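Manuals > Hangate Workroom > Furniture > Section 4: Tables

January
Dumlao Technical Documentation

4. Setting up and using the tables

This section covers the Tultorholm square table, the Arness round table, and the chairs kept with them. Shelving is covered in Section 5. Read 4.1 before moving either table, even a short distance.

4.1 Before you start

The square table has a solid wood top and a bolted underframe. It is heavy and takes two people to lift. The round table stands on a single pedestal and can be walked into place by one person, provided the top is bare.

You will need:
a 17 mm open wrench (feet and frame bolts)
a spirit level
two dry cotton cloths
the felt pads from kit 369

CAUTION: Do not drag the square table. The floor coating is glossy and shows every scratch. Damage to the coating is not covered by the furniture agreement.

4.2 Placing the square table

1. Clear the top completely, including cables and straps.
2. Roll all chairs out of the path and park them well away from both tables.
3. Lift from opposite sides, with hands under the frame. Do not lift by the corners of the top.
4. Set the table down with one side facing the open floor. This is the working side.
5. Leave a walking gap between the square table and the round one wide enough for a chair to pass.
6. Fit a felt pad under each foot, four in all. Spare pads go back into the kit.

Note: The top is square, so any side can be the working side. Turn the table now and then if one side is getting more light than the others. Wood color shifts with exposure, and a top that has always faced the same way will end up darker or lighter along one edge.

4.3 Leveling

1. Place the spirit level along the working side and then across the table at right angles.
2. Find the low corner. Turn its foot with the wrench, a quarter turn at a time.
3. Recheck both directions after each adjustment.
4. Put a pencil on the center of the top. If it rolls, repeat from step 1.
5. Check the frame bolts. They are set in pairs 312 mm apart on the underside. Tighten by hand, then a further quarter turn with the wrench. Do not force them.

A table that rocks after leveling usually has a pad folded under itself. Lift that corner and look before adjusting the foot again.

4.4 Working position

Most work at the square table is done standing. The height suits handling small objects on the near half of the top. Work on the far half means leaning in, and anything worn on the chest or wrist then comes closer to the surface.

1. Stand square to the working side with both feet flat.
2. Put the object in use within reach of a bent arm.
3. Keep the top directly in front of you free for setting things down.
4. Lean from the hips. Do not rest your weight on the edge of the top.
5. Before leaning in, check that straps and hanging cables are behind the edge of the table.

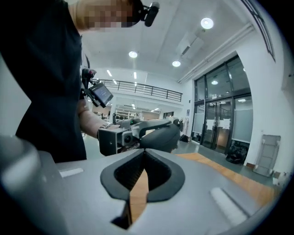
Figure 4-1. Leaning in, wristwear on.

CAUTION: Metal watches, bracelets, and buckles mark the finish. Take them off or keep the wrist raised. Marks of this kind follow the grain and are hard to polish out.

If you need to work for a long period in the leaning position, move the object closer or change sides. Walking to the other side is quicker than it sounds, and it is easier on the back.

4.5 Putting things down and picking them up

The finish on the top is a hard oil. It stands up well to sliding objects made of plastic and poorly to grit trapped underneath them.

1. Wipe the underside of an object before it goes on the table if it has been on the floor.
2. Set the object down flat. Cylindrical objects can be laid on their side, with the long axis parallel to the working side so that they do not roll toward you.
3. Lower hard tools until they touch. Do not drop them the last inch.
4. To move an object across the top, lift it and set it down again.
5. Keep pointed ends off the wood. If a tip has to meet the surface, hold it at a shallow angle and do not press.

Two-handed work: let one hand do the reaching and keep the other near the working side. Crossing the arms over the top makes it more likely that a sleeve or cable will sweep something off the edge.

The round table is for parking items that are not in use. Its top overhangs the pedestal on all sides — do not load one edge with everything. Place the first item near the center and build outward.

4.6 Chairs and floor

The office chairs have five-star wheeled bases. They are used at either table and are not assigned.

1. Push chairs clear of the working side before standing work begins.
2. Do not leave a chair behind a person who is standing at the table.
3. Check the wheels for grit every month. Turn the chair over on a cloth to do this.
4. Dry mop the floor under both tables at the end of the day. Use no wax.

With the ceiling lights on, the floor reflects strongly. Spilled liquid is easy to miss in the bright patches, so look from a second angle before you call the floor clear.
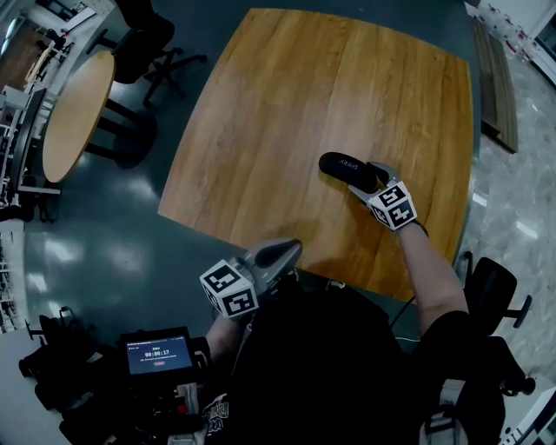
A comment received on the last issue of this section asked whether the corners of the square top could be fitted with rubber guards, as on the tables in the old Hangate room, and added that the guards there had left a sticky line on the wood after one summer. Guards are not supplied for the Tultorholm. The corners are already slightly rounded, and adhesive guards should not be used on an oiled finish. If a guard has been fitted, warm the adhesive with a hand-hot cloth, peel it back slowly, and treat the corner as in 4.7.

4.7 Cleaning and small repairs

1. Brush off loose dust with a dry cloth, along the grain.
2. Wipe with a second cloth, barely damp. Dry at once.
3. For a dull patch, apply a few drops of the Arness table oil, rub in along the grain, and leave overnight with nothing on the top.
4. For a shallow dent, report it. Do not sand.

CAUTION: Oil-soaked cloths can heat up on their own. Spread them flat outdoors to dry, or place them in the lidded metal can.

4.8 Fault table

Table rocks — see 4.3, then check pads.
Top squeaks when leaned on — tighten frame bolts.
Chair pulls to one side — clean wheels, see 4.6.
Sticky patch on top — damp cloth, no solvent.
Round table tilts — unload the top, check that the pedestal sits flat.

Report anything else to the Dumlao desk with the number from the label under the top.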